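From the software side: what we did with August

When I promised Ashraf Sqalli a few lines for the newsletter I had in mind a short paragraph saying that the new planner was in and that everyone should please update. He pointed out (quite kindly) that the last time I wrote a short paragraph, half the group didn't realise anything had changed until their arms started taking a different route to the table. So this is the longer version, and you may want to put the kettle on.

The main thing is that Jirnau, our planning package, now handles both arms together. Until this summer each arm had its own planner and its own idea of where the other one would be, and a small piece of code in between settled the arguments. It worked well enough when the two arms kept to their own halves of the table. Once we began asking for tasks in the middle it became terribly polite: left would wait for right, right would wait for left, and after a few seconds the whole thing would time out and somebody would have to walk over and press the button. I have the logs for this and they make rather sad reading.

The new version plans for the pair as a single body with a lot of joints. That sounds slower, and for the first fortnight it was, dreadfully so, until Ashraf found that we were rebuilding the collision model of the table from scratch on every request. With the table, the stands and the rest of the fixed furniture loaded once at start-up, a typical plan now comes back in 275 milliseconds on the lab machine. I am very pleased with that, and I'd have been pleased with twice that.

The second piece of work is in Arance, which is where perception lives, and it has mostly been about handles. Mugs have been our test objects since the spring, and they are lovely things to work with because everybody knows what a mug is for and everybody has an opinion about how to pick one up. The trouble is that a mug seen from the front, with its handle pointing straight at you, looks very much like a mug with no handle at all if you only have the depth points to go on. The old code fitted a cylinder, looked for whatever was left over and called that the handle. For a handle off to one side this is fine. For one coming straight towards the camera, the left-over points sit in front of the body, and the fit would cheerfully swallow them and give you a slightly fatter mug. 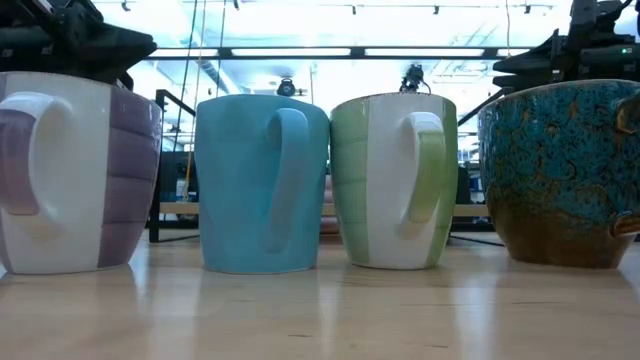

What we do now is look at the colour picture and the depth together, find the outline of the loop first, and only then fit the body to the points that remain. It also no longer insists that a body is a cylinder. You can have a taper, or a bowl with a flare at the top, and the fit will tell you how sure it is about the shape it has chosen. Do please read that number! It is called fit_confidence, it runs from zero to one, and if it comes back below a half then the planner will ask for a second view before it commits to a grasp. Some of you have noticed the arm having what looks like a little think before it reaches, and that is the reason.

Shiny surfaces are still a nuisance. A polished tabletop gives you a second, upside-down mug underneath the real one, and the outline finder used to be quite taken with it. We now throw away anything that would have to live below the table plane, which deals with most of the cases. It doesn't deal with the streaks you get from overhead lights, which can join two neighbouring objects into one long blob along the bottom, and I don't have a good answer to that yet. If anyone has met this before, come and find me.

The same goes for objects standing very close together. The planner wants a finger's width on each side and if it can't have it, it gives up with an error that says "no grasp found". I know this is an unhelpful message. Munteanu, the simulator, will let you see which grasps were tried and why each was turned down, if you start it with the replay option, and I'd suggest doing that before changing any of the clearance settings by hand. There is a half-finished branch that nudges an object sideways first to make room. It is fun to watch and I wouldn't use it with anything you are fond of.

On testing: we ran 2,000 simulated pick requests overnight one Sunday and 34 of them failed. Most were the close-together case again, and a handful were the elbow of the left arm wanting to be where the camera pole is. The pole is in the collision model now. It should have been there all along and that one was my fault.

To update, pull the latest Devel configuration, which brings the matching versions of Jirnau and Arance along with it. Please don't update one without the other, as the grasp message has an extra field and the older planner will simply ignore it without telling you. Your saved poses will carry over. Your speed limits won't, so check them before the first run and keep them low until you've watched a few motions all the way through.

Next on the list is letting the planner change its mind halfway through a reach when the perception changes, and after that, handing something from one arm to the other. Ashraf has drawn a diagram of the second one which takes up most of the whiteboard by the door. Please leave it up for now, even if you need the space.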